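Brollinwood Opens Its Bottle and Can Sorting Room for a Second Year

BROLLINWOOD, 5th January – Grundent is delighted to announce that its sorting room in Brollinwood is back for a second year, and that 566 households have already signed up to bring in their empties. Registration opened in December and the list filled faster than it did last time, when 400 households took part.

The idea is still a simple one. People bring their empty drink bottles and cans in whatever bag or box they have at home, tip them onto a table, and sort them by type. Clear plastic goes one way, colored plastic another, and metal cans have their own crate. Anything that can't be recycled goes in the lined trash bin.

"I love the first few minutes of a session, when it all lands on the table and everybody starts picking things out," said Anayeli Varela, who runs the sorting room for Grundent. "You get the crushed ones, the dented ones, the ones that have been rolling around in somebody's car since summer. We want all of them! Please don't leave a bottle at home just because it looks bad."

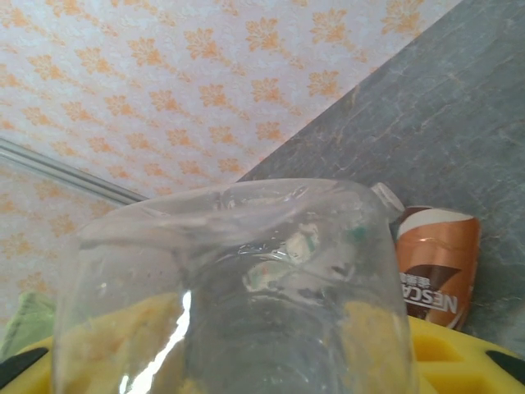 A crumpled clear plastic bottle, with a Nescafé can behind it.

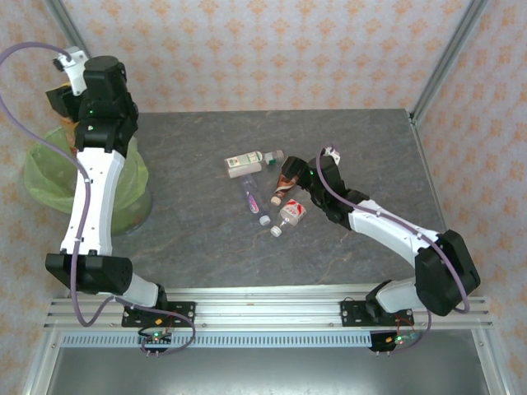 Crushed bottles are very welcome, and they save a lot of room in the bag on the way over. Caps may be left on or taken off. Labels can stay where they are too, so there is no need to stand at the sink peeling paper off plastic the night before. A quick rinse at home is enough, and cans should be empty, including coffee cans and the small ones from lunch boxes.

Three changes are planned this year. The opening hours have been stretched into the early evening, after many families told Grundent they couldn't make it before dinner. There will be a low table for younger children, with its own small crates. And two neighboring districts, Major and Dorkis, will be able to use the room for the first time, with 17 collection points between them for anyone who can't make the trip.

"Dorkis has been asking us for this since the day we opened, and I'm thrilled we can finally say yes," said Cyprian Chmielewska, project manager at Grundent. "Sorting by hand is slow, I won't pretend it isn't, but people get really good at it. By their third visit they know which plastic is which from the feel of it."

Sessions are free and no experience is needed. Children under 12 should come with an adult. Gloves are provided in all sizes, and visitors may bring their own if they prefer. Glass, batteries and spray cans can't be accepted in the room and should go to the usual drop-off points.

Households in Brollinwood, Major and Dorkis can register at the Grundent front desk or at any collection point. Those who signed up in December don't need to do so again and will get their session card by mail. Schools and clubs wishing to book the room for a group should ask for Anayeli Varela at the front desk.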